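Covering a Work Table With Plastic Sheeting (and Keeping It Flat)

6 minute read
Last updated 12 April 2018

I have covered my work table with nearly everything over the years. Newspaper, an old shower curtain, a bedsheet I was sorry about later, and one spring a roll of leftover gift wrap, printed side down. These days I use black plastic sheeting from the hardware store in Hamley, and I like it so much that I keep a second roll in the closet so I never run out halfway through a job.

The black is a matter of taste, I suppose, but I do find it easier on the eyes than clear. White and pale parts show up beautifully against it. If you have ever spent an evening patting a cream-colored tabletop looking for a little white plastic washer, you will know why that matters to me. Dark screws are another story, and for those I set out a pie tin or a saucer and make myself use it.

Cut the sheet bigger than you think you need. My table is 24 inches deep, and I like an extra 3 inches hanging over on every side so there's something to fold under. Wipe the table first, and go over it with your palm for crumbs and grit, which will poke up through thin plastic like the pea under the mattress. Then lay the sheet down, start in the middle, and smooth outward with a folded dish towel. Tape the underside, never the top edge, or your sleeve will catch it all afternoon.

You won't get every crease out. A sheet that has been folded in a packet keeps its fold lines for days, and I've stopped fussing over them. If they really bother you, buy it on a roll, or drape it over a door the night before. Please don't take an iron to it! My sister-in-law's sheet and my sister-in-law's iron were both lost that way. 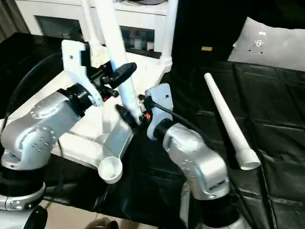
Creases and shine are part of the deal with black plastic, and white pieces stand out well on it.

Now, the shine. Glossy sheeting throws light back at you, and if you have a lamp directly overhead you'll be squinting before long. Move the lamp off to one side and lower it a little, or draw the curtain if the sun is coming straight in. There is a matte kind too, which costs more, and I have bought it exactly once. It was lovely, and I got glue on it within the hour.

Cords deserve a word of their own. A cord lying loose across plastic slides around much more than it does on bare wood, and it will sweep your small parts along with it. I run mine toward the back or down one side, with a bit of slack so nothing tugs, and hold them with a loop of painter's tape — the tape peels off plastic cleanly if you don't leave it on for weeks. Big stiff cords will make their own wide loop no matter what you do, so give them the room and work on the other side.

Round things roll, too. Tubes, dowels, lengths of pipe — anything of that sort goes on a folded washcloth, or gets a lump of putty on either side. Long rods I'd sooner stand up in a tall jar when they aren't needed. And if you work with powders, plaster or grout or even plant food, keep one plastic scoop just for that and hang it where you can reach it. It should never, ever wander back to the kitchen.

If your table is near a cabinet with glass doors, as mine is, keep the doors shut while you sand or mix. Dust finds its way onto every shelf otherwise, and washing little things one at a time is nobody's idea of a nice evening.

When you're finished, lift the heavy things off first, then fold the sheet inward from all four corners so the mess stays in the middle. A clean sheet can be wiped with a damp rag and used again. I got 23 afternoons out of my last one before it tore near the vise, and the good half is now lining the shelf under the sink.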